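Home | Projects | Data | Members | Contact

We use cookies to keep this site working. Accept | Settings

Skillero: Student Tabletop Manipulation Set

Skillero is maintained by the Dokau Robotics Club as part of its student project program. Release 2 contains 400 episodes recorded at one table — 124 of them are reserved for evaluation and should not be used for training.
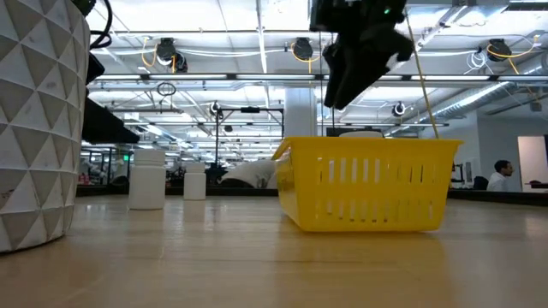

Fixed camera view: gripper over the yellow basket, with two white bottles on the table.

Each episode is stored in its own folder with a short task instruction in plain text. Episodes are limited to 2000 time steps. Known errors are listed in the change log.

Student leads: Sorcha Carroll and Maeve Coughlan. Corrections should be sent to either lead through the Contact page.

Last updated 16/02/2023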